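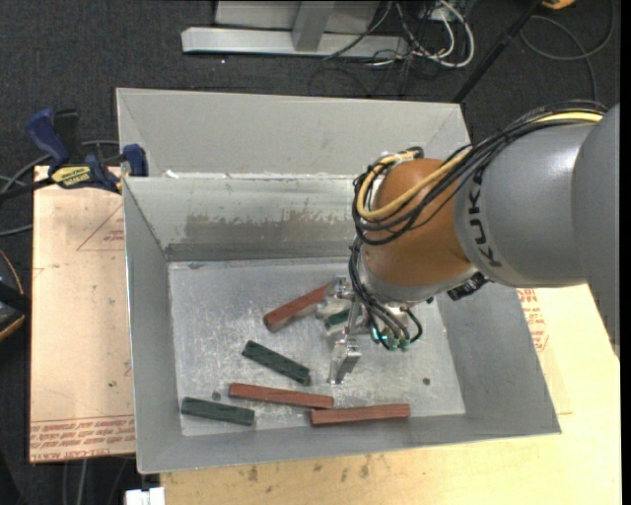 May a project group change the gripper fingers on the cell robot between booked sessions?
Finger changes are permitted only when a member of laboratory staff is present, and the new finger set must be entered in the cell log before the next group begins.

Ticket 351
Raised by: Pumden group, second-year automation project
Assigned to: Rocío Manzano, Teaching Laboratories, Cetthorpe
Category: Robot cell, bin picking exercise
Priority: Normal
Status: Closed, with one action outstanding

Summary as submitted

The group reports that the block picking routine stops partway through a run with the message "grip not confirmed". The stop takes place after the fingers have been told to close and before the arm lifts. It was first noted on Wednesday during the afternoon session. The group had not altered the lift height, the approach speed or the payload setting. The group requests advice before its assessed demonstration in July.

Log

Entry 1, Laboratory Staff
Ticket received. The group is asked to supply the saved program, the message list from the controller and the bin position values used in the affected session. Until the cause is known, the routine is to be run in reduced speed mode only.

Entry 2, Pumden group
Program and message list supplied. The stop occurred in 4 of 33 attempted picks. The position values are those given in the exercise handbook. We have not measured the bin position ourselves, as we understood that it was fixed for the term.

Entry 3, R. Manzano
Thank you for the complete submission. The bin is clamped and is not permanently fixed. The handbook states in the preparation section that each group must check the corner position at the start of a session, and this check is a condition of using the cell. Please carry it out and report the difference from the handbook values.

The message list shows that all of the stops came from picks close to a side wall. No stops are recorded for picks from the middle of the bin. That pattern is consistent with a finger touching the wall before it has closed, although a fault in the closing sensor cannot be excluded at this stage.

Entry 4, Pumden group
Corner check completed. The bin was 2 mm from the handbook position, measured across the cell. We entered the corrected values and repeated the routine. The number of stops fell but they did not cease altogether. The remaining stops were again near the wall, where a block lay with its long side against the metal.

Entry 5, R. Manzano
The remaining stops are to be treated as a separate matter. The routine approaches every block in the same way, whatever its angle and whatever lies beside it. Where a block is hard against a wall there may be no room for the outer finger. The group is directed to section two of the Solberg exercise notes, which deals with choosing the order of picks and with rejecting a pick that cannot be made safely.

The group is reminded that the grip confirmation check must not be switched off or lengthened in order to complete a run. A program submitted with the check disabled will not be accepted for assessment.

Entry 6, Laboratory Staff
Closing sensor tested with the fingers empty and with a single block held. Correct signal received in both conditions. Air pressure at the cell within the permitted range. Hoses and fittings at the tool inspected and no leak found. Sensor fault ruled out.

Entry 7, Pumden group
We have added a clearance test before each approach. A block which fails the test is left until the others have been attempted, and is then tried again with the tool turned. If it fails a second time the program reports it and ends the run in the normal way — no operator reset is required. Please confirm that this is acceptable under the assessment rules.

Entry 8, R. Manzano
The method is acceptable. A reported block counts as a declined pick and does not count as a failure. The group must record declined picks in its results table and state the reason in the written report.

Resolution

Cause one: bin position not checked at the start of the session. Corrected by the group.
Cause two: no clearance test for blocks beside a wall. Corrected in the group's program.

Action outstanding

The preparation section of the handbook is to be reissued with the corner check on the first page. The Hendau group, which shares the cell, has been notified and is to repeat the check before its next session — owner R. Manzano.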